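Search the board
Advanced search

Open day at the Uvedum lab – anybody else go?

lintroller_gus wrote:
Well, I finally made it out to the Uvedum open day this November, after missing the last two, and I thought I'd write it up for those of you who live too far away. Parking was a pain and I ended up walking from the Hauser building, but the coffee was free and the folks in the blue lanyards were very patient with my questions. They told us 276 people had signed up, and it felt like all of them were in the hallway when I got there!

The big draw for most of the crowd was the Morarar cart that drives itself around the loading dock. I watched it for a bit, but I spent the better part of an hour at the two-arm table, where they had the arms working on sneakers. I have three kids and a mudroom, so you can imagine why.

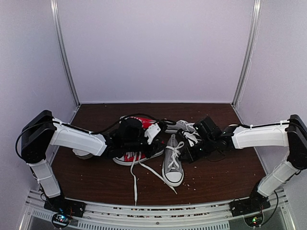 Two-arm table, one red sneaker and two gray ones.

What I liked best was being able to stand close and see how small those grippers are. The laces are the hard part, according to the young woman running the station. A shoe holds its shape and a lace never does, and she said they had logged 857 tries with shoes so far. I could have talked to her all afternoon.

osetitz_or_bust wrote:
I was there too, in the morning session! I have to disagree a little, though. I thought the sneaker table was slow going, and my husband wandered off after 5 minutes. The cart was doing something a warehouse could use tomorrow. Who needs two arms for a pile of shoes?

lintroller_gus wrote:
Fair enough, it isn't fast. But a cart following a route is old news to me, and handling something floppy is not. I guess it depends on what you came for.

pegboard92 wrote:
Couldn't go, so thanks for the picture. I'm with Gus. I do shoe repair on the side and laces still get the better of me some days. What's all the white stuff on the table, crumbs?

lintroller_gus wrote:
Little white crumbs and flecks, yes. I never asked what they were, sorry!

osetitz_or_bust wrote:
Okay, I'll give the shoes another chance in the spring – Osetitz is supposed to host one, and it's a much easier drive for us. Does anyone know if they let kids in?

We use cookies to keep you logged in. Accept | Settings

Contact the moderators | Copyright the board and its members | Back to top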